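Arbeitsplatte aus Massivholz: Öl, Hartwachsöl oder gleich Lack?
Thema eröffnet im September von Cinzia Farina

**cinzia_farina**
Hallo zusammen, wir haben seit dem Frühjahr eine stabverleimte Platte als Küchentisch und als Arbeitsfläche daneben. Bezahlt haben wir 242 Euro beim Händler, roh und ungeölt. Ich habe sie mit dem Küchenöl von Luster behandelt, zweimal, wie es auf der Dose steht. Jetzt sind neben der Spüle graue Ränder und am Esstisch sieht man jedes Glas. Mein Mann will alles abschleifen und lackieren. Ich möchte eigentlich beim Öl bleiben. Was würdet ihr machen?

**hobelspan_nord**
Zweimal Öl ist für eine Fläche an der Spüle zu wenig. Bei rohem Holz sauft die erste Schicht komplett weg, die zweite auch noch zur Hälfte. Ich würde fein anschleifen, absaugen und mindestens noch zweimal dünn ölen. Überschuss nach einer Viertelstunde abnehmen, sonst klebt es.

**tischlerei_west**
Graue Ränder sind Wasser, das länger gestanden hat. Da hilft kein Überölen, das muss erst raus. Lokal schleifen sieht man später als hellen Fleck, also die ganze Fläche machen.

**cinzia_farina**
Danke. Wie viel Öl brauche ich für so etwas? Die Dose hatte 700 ml und ist noch gut halb voll.

**hobelspan_nord**
Das reicht locker. Ist die Dose gut verschlossen gewesen? Wenn sich eine Haut gebildet hat, vorher durch einen alten Strumpf gießen.

**kantenfräse**
Ich bin anderer Meinung als die Vorredner. Öl an der Spüle ist Liebhaberei. Wir hatten das in der alten Wohnung und haben ständig nachgeölt. Jetzt haben wir Hartwachsöl von Wuleo drauf und es ist Ruhe. Glasränder wische ich weg und fertig.

**tischlerei_west**
Hartwachsöl ist in Ordnung, aber wenn es einmal durch ist, wird die Ausbesserung schwieriger. Bei reinem Öl nehme ich einen Lappen und bin in zehn Minuten durch. Muss jeder selbst wissen.

**kantenfräse**
Das mit der Ausbesserung höre ich immer wieder. Bei uns ist in sieben Jahren nichts durch gewesen.

**s_pagano**
Kommt auch auf die Benutzung an. Bei uns zu Hause sind vier Kinder am Tisch und da ist nach einem Winter jede Oberfläche stumpf. Wir ölen im Herbst einmal komplett, das dauert einen Nachmittag. Lack würde ich nicht nehmen. Wenn der an einer Stelle abplatzt, zieht Wasser darunter und man sieht es erst, wenn es schwarz ist.

**cinzia_farina**
Das mit dem Lack habe ich meinem Mann vorgelesen. Er sagt, bei Booten wird auch lackiert.

**hobelspan_nord**
Boote werden auch jedes Jahr nachlackiert — frag ihn, ob er das mit dem Küchentisch vorhat.

**mareike77**
Kurze Frage dazwischen: Muss man die Unterseite auch ölen? Bei MacBrayne im Laden hieß es, das sei unnötig.

**tischlerei_west**
Ja, muss man. Einmal reicht, aber gar nicht ist falsch. Eine Platte, die nur oben dicht ist, arbeitet ungleich und wird krumm. Stirnseiten und Ausschnitte besonders satt.

**kantenfräse**
Unsere ist unten roh und liegt seit Jahren gerade. Kommt auf die Unterkonstruktion an. Wenn sie ordentlich mit Langlöchern verschraubt ist, hat sie wenig Möglichkeiten, sich zu verziehen.

**tischlerei_west**
Dann hast du Glück mit der Luftfeuchte. Ich habe genug schüsselnde Platten zurückbekommen.

**s_pagano**
Nachtrag zum Untergestell: Ich würde bei Metall auf jeden Fall darauf achten, dass das Holz sich in der Breite bewegen kann. Fest verschraubt von Rand zu Rand gibt Risse an den Leimfugen. Ein umlaufender Rahmen ist für die Kanten gut, aber dann muss Luft dazwischen sein. Bei uns in Vamville sind die Winter trocken und man merkt den Unterschied zum Sommer. Und helles Holz bitte vorher an einem Reststück probieren, die meisten Öle feuern es stark an. Es gibt welche mit etwas Weißpigment, die den Ton halten.

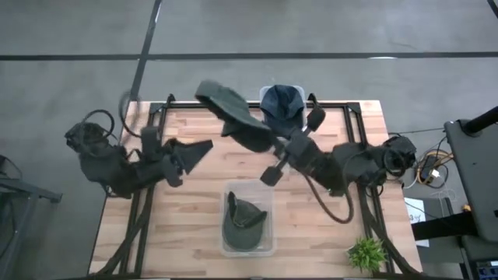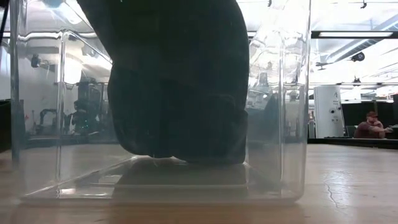

Beitrag zuletzt geändert von s_pagano am 12.2.25

**cinzia_farina**
So hell hätte ich es auch gern behalten. Unsere ist nach dem Ölen ziemlich gelb geworden. Geht das mit dem Weißpigment noch nachträglich?

**tischlerei_west**
Nur nach komplettem Abschleifen. Auf eine gesättigte Fläche zieht das Pigment nicht mehr ein und bleibt fleckig oben liegen. Nach dem letzten Auftrag etwa 12 Tage nichts Nasses draufstellen.

**cinzia_farina**
Gut, dann schleifen wir. Lack ist vom Tisch. Die ölgetränkten Lappen breite ich draußen aus, das stand auf der Dose.

Kontakt | Forenregeln | © Serena Pagano | Nach oben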